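Courses > Web Systems > Unit 6 > Handout: Indexing and search in a discussion forum

Unit 6. Indexing and search in a discussion forum

These notes follow on from the table design in Unit 5. You will need the Tereo forum database on your lab account. If the restore fails, check the free space on your drive first, then run the script again from the top.

6.1 The tables

Tereo has three tables that matter this week: member, thread and post. A thread belongs to one member and has many posts. The post table holds the body text and is by far the largest of the three. Its primary key is post_id, an integer assigned in order of arrival. The column thread_id is a foreign key. Declaring a foreign key does not create an index on it in the server we use, so a query for all posts in one thread will read the whole table until you add one.

Run the thread query now, before changing anything, and write down the number of pages read. You will want it in 6.3.
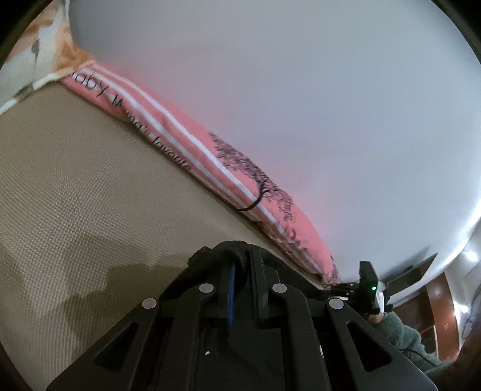

Create the index on (thread_id, posted_at), in that order. The thread page filters on the first column and sorts on the second, and a single index serves both steps. With the columns reversed, the server can use the sort order but must still test every row for the thread number.

6.2 Paging

The thread page shows 30 posts. The usual method is an offset and a limit. For page 1 this is cheap. For a page deep in a long thread the server reads all the earlier rows and throws them away, and the cost rises in line with the page number.

The other method is to keep the last posted_at and post_id shown, and ask for rows after that pair. Both values are needed - two posts can share a time stamp. The drawback is that a reader cannot jump straight to a given page. Brovow, the older forum package covered in Unit 2, uses offsets throughout and limits threads to 500 posts.

6.3 Measuring

Repeat the thread query with the index in place. On the lab server the page reads should fall from about 225 to 10 or fewer. Timings are less useful, as the table will be in memory after the first run. Report page reads in your answer and leave timings out.

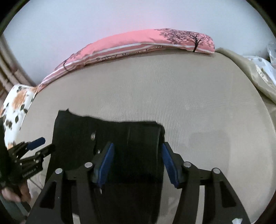 Also measure the cost of writing. Each new post now updates the primary key and the new index. Insert a batch of rows with and without the index and compare the pages written. A forum is read far more often than it is written to, so the trade is normally worth making, but state your figures.

6.4 Text search

A LIKE pattern that starts with a wildcard cannot use an ordinary index. Use a full-text index on the body column. Common words are dropped by the stop list, which causes trouble in a technical forum: a search for a short command name may return nothing. Edit the stop list and rebuild the index after the change.

Reading: Weerakoon course notes, sections on composite keys and stop lists. The Bostalmont case study is optional.

Hand in your scripts and one page of results through the course site.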